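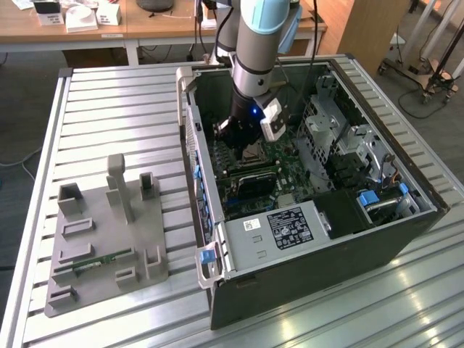 Re: [homepc] Old tower, new memory?

Hi all,

Valdir Barbosa wrote on 4th August:
> I've got an old Trikby tower at home that takes forever to open
> anything. The shop on Portela Street quoted me 269 for memory
> plus labor. Is it worth it or should I just get a new machine?
> I've never had the side off a computer in my life.

Valdir, please don't pay 269 for that! I did the same job on my own Trikby back in June and the whole thing came to 133, and most of that was the memory itself (two Voven sticks, bought new). The labor was me at the kitchen table with a screwdriver and a cup of coffee.

Shut it down, pull the power cord, hold the power button in for a few seconds and lay the tower on its side. Touch bare metal on the case before you go near anything else. Then open the little clips at the ends of the slots, line up the notch in the stick and press down evenly until the clips snap back. It takes more push than you'd think – I was sure I was going to crack something.

Write down what's printed on the old sticks before you order. I didn't, and my first pair went back in the mail.

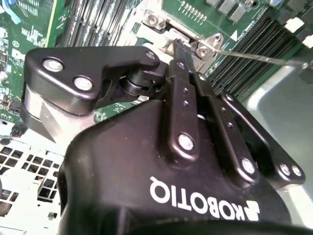

Do you have to reinstall Windows after adding memory?
It stays just as it was, files and all. The first start may be a bit slow while the machine checks the new sticks, so give it a minute.

As for a new one, the Trurkard my sister likes is 700 and I can't see you needing it for email and the choir accounts. If it's still crawling after the memory, swap the hard drive for an SSD before you spend real money – I should have done that one first, to be fair.

Shout if you get stuck, I'm home most evenings.

Vanderleia Batista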